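Plastic folding table
By Joon-young Shin
10/16/22

A plastic folding table is a light table with a moulded plastic top on a metal frame, made to be put up when needed and stored flat. Square models are commonly used for cards, balcony meals and as an extra surface in a flat or caravan. The top is usually white or grey, with a thick rounded lip that stiffens the edge and hides the frame fittings.

Tops are moulded in one piece, and faint lines from the mould often stay visible on the surface. Some designs have a hole in the centre for an umbrella pole, closed with a round plug when the table is kept indoors. Legs are generally painted steel joined by a crossbar, with rubber feet that stop the table sliding on tiles. Many makers put a small label on the lip - the printing tends to fade well before the plastic wears out.
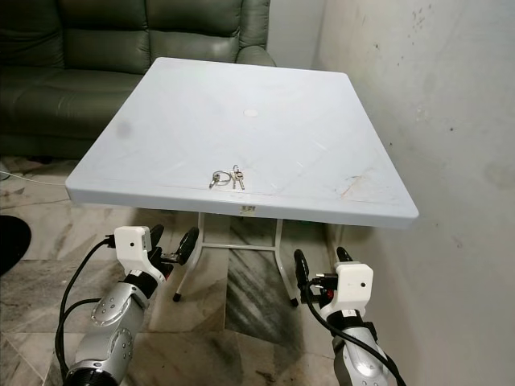
Shin objects to the name, saying that in Plillbridge such tables are seldom folded once they come inside, and end up beside the sofa collecting keys and mail.

White plastic marks easily. Rust from tins, tea and plant pots can leave orange or brown stains, which settle into fine scratches and are hard to shift. Bicarb soda on a damp cloth is the usual treatment. Scouring pads dull the finish and give later stains more to hold on to.

The Holroyd pattern, sold by Rutidon in Estness, measured 64 cm along each side and 67 cm high. It stayed in the catalogue for 12 years and was withdrawn one December, with spare feet and centre plugs sold separately until stock ran out.

Filed under: Household furniture, Tables, Moulded plastics

Related articles
Card table
Trestle table
Outdoor umbrella
Rubber furniture feet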